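Robotics club: the sack project, second term

The evening group has spent most of this term on one job, which is closing a woven sack. Members who came to the open evening will remember that the plan was to do sorting and stacking first and leave bags until the summer. That order was changed after Syahrul Goh spoke to the people at Purba, the feed and grain store in Namamville, and asked what they would most like a machine to do. They said tying up sacks. They have people who can lift and a trolley that can move things, but every sack that goes out has to be gathered at the neck, twisted, and fastened by hand, and it is hard on the wrists.

The project is split between two groups. One works on the two-armed machine and its grippers. The other works on the task itself: how people do it, how to break it into steps, and how to tell whether a finished sack is good enough. Both groups meet at six in the evening in the workshop and share the last half hour.

The task group started by writing down the steps. The first version had four: gather, twist, hold, fasten. It did not survive the first session. People gather the mouth of a sack in quite different ways. Azlan Jugah folds the top edges in towards the middle before he takes hold of them. Issa Boutros bunches the whole lot in one hand and lets the edges stick out above. Both methods hold, and both have been kept in the set of recordings, on the grounds that the machine may find one easier than the other.

Twisting is where most of the time has gone. One hand has to keep the neck closed while the other turns it, and then they have to swap without the neck springing open. Woven polypropylene is slippery and fairly stiff and does not stay where it is put. A new sack is worse than one that has been used a few times. Anyone bringing old sacks from home is asked to shake them out outside first and to leave behind any with a split seam, as the weave frays and the threads get into everything.

The recordings are made from head height so that both hands and the neck of the sack are in view. The group now has 231 of them that are good enough to keep. A recording is thrown out if the hands go out of view during the twist, or if someone talks the person through the job while they are doing it. Failed ties are kept, provided they can be seen clearly. They are labelled by the step at which they went wrong.

Pankaj Yadav has written the labelling sheet and asks everyone to use the current one, marked with the month (July) in the top corner. Two copies of the older sheet are still in circulation. The older one has no box for a change of grip, and the change of grip is the part the machine group needs most. Please put old sheets in the recycling.

On the machine side, the standard gripper pads were too smooth for this material. They could pinch the neck but let it turn inside the grip, so the twist came out as fast as it went in. Noboru Yoshida cut new pads from ribbed rubber matting and these are better, though they wear at the corners. A second set with a shallow curve is being printed. The machine can now gather a sack that has been stood up for it and opened by hand, and it can put one full turn on the neck. It has not yet managed a second turn without dropping the first. The arm has to let go, come back round and take hold again, and the control program treats that as two separate jobs with a pause between them. The pause is long enough for the neck to open.

We have argued about whether to get round this by giving the machine a clamp to hold the neck. Syahrul's view is that a clamp is what a packing firm would use and we should be sensible about it. Noboru would like to see two plain arms do it first. For the rest of this term we will carry on without the clamp. If there is no second turn by the end of term, the clamp goes on and the project changes its title.

Fastening will be a separate piece of work. Plastic ties are the obvious choice because the strap only has to go through its own head and be pulled, but finding the end of a thin strap is difficult for a gripper, and picking one tie from a pile of them is difficult too. Azlan wants to try a holder that presents one tie at a time with the loop already started. Fidwood has offered us offcuts for building it, and someone needs to collect them before the shop closes at five.

Some small matters. Used ties should be cut off with the scissors and not pulled. The cut straps have sharp ends, so sweep up before you go. Sacks for practice should be filled with the shredded packing and not with sand, which leaks through the weave. The workshop shelves are shared with the model boat group, so please leave the upper ones as you found them.

The club will show the project at the Firico schools and clubs day. We have a table and one power socket. Issa is running the display and would like visitors to have a go at closing a sack themselves before they watch the machine try. He needs two people to help at the table and one with a car large enough for the arms and their stand. New members can join the task group at any point in the term, and no programming is needed for it.

The first thing newcomers are asked to do is twist and fasten a sack in whatever way comes naturally, before anybody shows them a method. 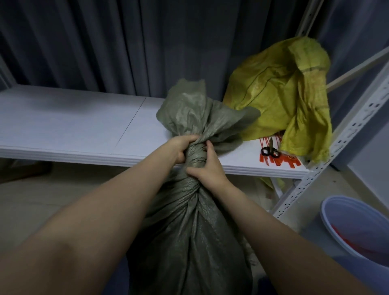
After that they pair up with a regular member to label a few recordings, and then choose which of the two groups they want to work with. Names to Pankaj, please, at any session before half past eight.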